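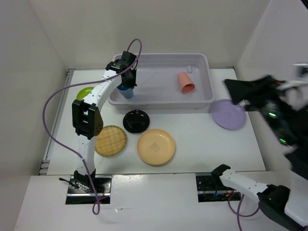
Zwei Arme am Tisch: Was muss neben den Armen noch ins Budget?

Forum > Werkstatt & Automation > Anschaffung und Planung > Tischroboter

Diese Website verwendet Cookies, damit du angemeldet bleibst. Mit der weiteren Nutzung stimmst du dem zu. [Einverstanden] [Einstellungen]

lötfuchs

Hallo zusammen, ich sitze gerade an der Anschaffungsliste für unseren zweiten Arbeitsplatz in Arau und komme mit der Summe einfach nicht hin. Am ersten Platz greifen zwei Arme Becher und Teller und sortieren sie in eine Kunststoffschale, weiße Platte, helle Wände drumherum, die Arme sitzen vorne in Ausschnitten in der Platte. Das gleiche will ich noch mal, nur diesmal bitte mit einem Budget, das vorher stimmt und nicht hinterher dreimal nachgebessert wird (mein Chef hat da inzwischen so einen Blick).

Was ich schon habe: die Angebote für die beiden Arme von Clidska und für die Greifer von Goltero. Das sind die dicken Posten, die sind klar. Beim Rest schwimme ich. Beim ersten Mal hatte ich für "Kleinkram" 300 Euro eingetragen, und die waren weg, bevor die Platte überhaupt verschraubt war. Kabel, Winkel, Netzteil, dann noch mal Kabel, weil die ersten zu kurz waren!

Meine Fragen also: Was setzt ihr für das Drumherum an? Kauft ihr Verschleißteile für die Greifer gleich mit oder erst, wenn was kaputt ist? Und lohnt sich ein zweiter Satz Geschirr, oder ist das Quatsch? Ich hab bisher alles bunt zusammengekauft, lila, pink, hellgrün, ein Bambusteller ist auch dabei.

Ach so, Strom: an dem Platz liegt schon 24 Volt an, da müsste ich also nichts Neues ziehen. Hoffe ich.

Danke schon mal!

kabelkanal_sued

Hi, willkommen im Club der falsch kalkulierten Kleinteile. Ich hab im letzten Jahr einen ganz ähnlichen Tisch geplant und mir danach eine Liste gemacht, die ich jetzt immer kopiere. Vielleicht hilft sie dir:

- Kabel. Nimm die Länge am ganz ausgestreckten Arm und nicht in Ruhestellung, den Fehler hab ich auch gemacht. Bei dir läuft das lila Kabel am linken Arm in einem Bogen über den Greifer und dann quer über die Platte bis über die Vorderkante. Plan dafür Halter oder Klettbänder ein, die kosten fast nichts, aber wenn sie fehlen, stehst du blöd da. Und mindestens ein Ersatzkabel pro Arm.

- Die Ausschnitte. Lass sie gleich beim Zuschnitt der Platte mitmachen und nimm sie ins selbe Angebot auf. Ich hab's mit der Stichsäge selbst versucht ... reden wir nicht drüber. Eine Abdeckung für die Elektronik da unten würde ich auch reinschreiben, bei dir liegen die Drähte und Schrauben links ja offen.

- Greifbacken. Unbedingt gleich mitbestellen, am besten einen kompletten Satz pro Greifer. Wenn du die einzeln nachkaufst, zahlst du jedes Mal Versand und wartest. Deine haben innen so eine feine Gitterstruktur, frag bei Goltero nach, ob es die Auflagen auch ohne den ganzen Finger gibt. Bei meinen ging das und war deutlich günstiger.
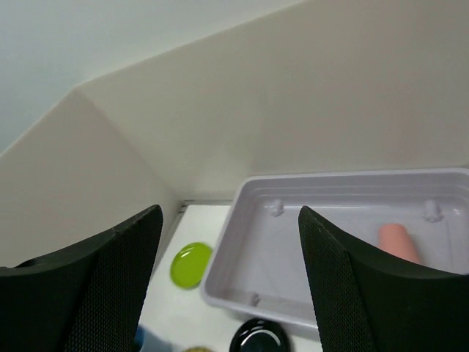
- Geschirr und Schale. Kein Quatsch, kauf es doppelt! Ich würde vor allem die Schale mit den kleinen Zapfen innen zweimal nehmen. Becher bekommst du immer irgendwie nach, aber genau die gleiche Schale ein halbes Jahr später? Viel Glück. Rechne für den zweiten Satz 20 Euro und gut ist.

- Licht. Vergessen alle. Der schwarze Deckel spiegelt ordentlich am Rand, und je nachdem, was eure Kameras damit anfangen, willst du vielleicht eine weichere Lampe. Ich hab mir eine zum Testen ausgeliehen, bevor ich sie in die Liste genommen habe.

- Puffer. Ich schreibe inzwischen eine eigene Zeile "Unvorhergesehenes" rein und verstecke sie nicht mehr bei den Kabeln. Gab einmal Diskussion, seitdem Ruhe.

Zum Strom: 24 Volt ist schön, sagt aber noch nichts darüber, ob das Netzteil zwei Arme gleichzeitig anlaufen lässt. Schau aufs Typenschild und ins Datenblatt der Arme, bevor du den Posten streichst.

ute_fräst

Würde gebraucht kaufen. Hab ich bei meinem auch gemacht und läuft.

prüfstand7

Gebraucht wäre ich vorsichtig, zumindest bei den Armen, da hängt dann alles an der Frage, wer dir den Service macht. Beim Tisch und den Wänden dagegen gerne, das ist ja nur Platte.

Was mir in der Liste oben noch fehlt: Arbeitszeit. Wir haben für Aufbau und Einmessen 2 Tage eingeplant und das war viel zu sportlich, allein die beiden Arme so hinzustellen, dass sie sich über den Tellern nicht ins Gehege kommen, hat ewig gedauert. Falls ihr das intern verrechnen müsst, schreib es rein. Und frag Clidska nach einem Paketpreis, wenn du sowieso schon zwei Arme von denen hast. Bei mir kam da im Januar ein neues Angebot zurück, das war spürbar freundlicher als das erste, die Lieferzeit leider nicht.

lötfuchs

Super, danke euch! Die Zeile mit den Greifbacken ist schon drin, Schale kommt doppelt. Typenschild schau ich morgen früh nach, gerade komm ich nicht in den Raum.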